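3.2 What sits on the table between cooking and serving

We came to the saucepan slowly. In the early visits our notes were all about cupboards and drawers, and it was only when Sanaa Lahlou read back through the 134 entries in the Rumenine household diaries that we saw how often people wrote about the few minutes when a pan and the bowls it will fill are out together. One diarist, who still cooks from a 1948 recipe book that belonged to her aunt, wrote that she "sets the bowls out first, so the pan knows where it is going" – a line we have grown very fond of.
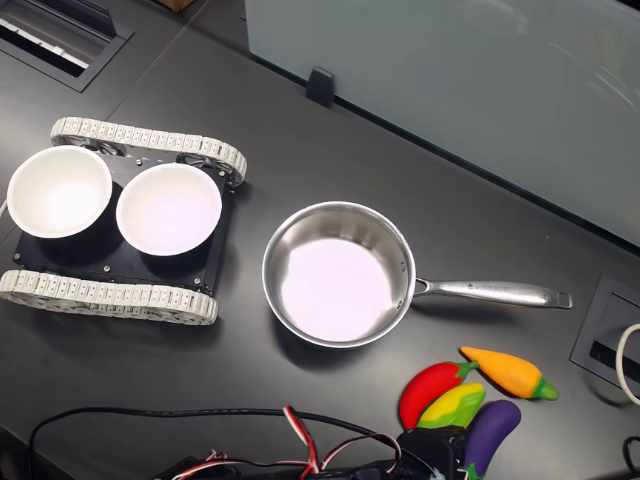 The long handle matters more in these accounts than we had expected. People spoke of turning it away from themselves, or toward the hand they pour with, and several told us they think of the handle as part of the space a pan takes up, so that even a small saucepan asks for a generous stretch of table. Bowls are treated quite differently. They are kept close to one another, almost as a pair, and a diarist will often write "the bowls" as if they were one thing (Nzioka makes a similar point about cups in his notes on the Bakalis kitchens).

Play food complicates this in a lovely way! In the nine homes with young children, toy vegetables turned up again and again among the real cookware, and parents were strikingly relaxed about it. Figure 4 has a saucepan and two white bowls on a dark gray tabletop, together with a soft red chili pepper, a yellow-and-green pepper, an orange carrot and a small purple eggplant. The plush pieces lie in a cluster below and to the right of the pan, with the chili just under its handle.
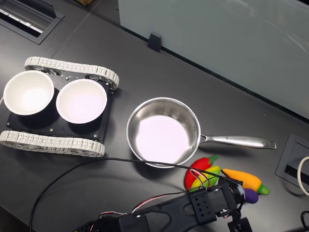
Figure 4. Saucepan, bowls and plush vegetables. Photo: Njoroge Nzioka.

We read a cluster of this kind as a sort of pantry – a place where the ingredients wait their turn. Children in the diaries seldom spread their vegetables out, and one mother described her son's heap as "the shop," from which she was expected to order before any soup could be made. Whether the same habit holds with wooden or plastic play food we can't yet say, and we return to the question in Section 4.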